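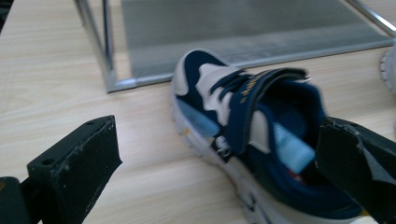 *Kid's shoe, bench by the rack. July.*

Braulio wanted the strap side up. Lena wanted the shoe to stop tipping over. Neither of them was getting it.

"Squeeze less."

"I'm barely squeezing."

"You're squeezing the collar. Go in by the collar and it rolls, I told you it rolls."

Twenty minutes till Zapata locked the side door. The shop smelled like flux and somebody's noodles. Lena Czerwiński had the grip in her right hand and a cramp starting under the thumb, and the fingers were the old ones, the ones with chips out of the edges, becuase the new set was still on the printer bed with a corner lifting.

"Again," Braulio said.

She opened up. Moved in. One finger against the shoe, the other way out over bare wood doing nothing.

"You're off center."

"I know I'm off center, Braulio."

It was his kid's shoe. Navy and white, fat sole. Famis had outgrown the pair in the spring and said the robot could have them, very solemn, like signing over a car. Then asked every night at dinner if it could put them away yet. On the rack, by itself, the both of them.

It could not. It could sort of shove one.

"Flomov got theirs doing boots," he said.

"Flomov has money."

"Flomov has a garage."

"A garage with money in it." She shut the fingers a little. The shoe swung, toe coming up, and for a second it hung there and she didn't breathe. "Are you getting this? Is it recording?"

He looked at the laptop. Looked too long.

"Braulio."

"It's recording. It's been recording. Thats number 13."

"Thirteen good ones?"

"Thirteen."

She put the shoe down. Shook out her hand. Keys out in the hall, the big ring, Zapata coming early like always.

"What does he want it for, anyway," she said. "Famis. He can put his own shoes away."

Braulio was already winding the cable around his elbow, badly.

"He says it's for when he's at his mom's."

The keys got louder. Lena picked the grip back up.

"Tell him 2 minutes," she said. "Go. Talk to him about his truck."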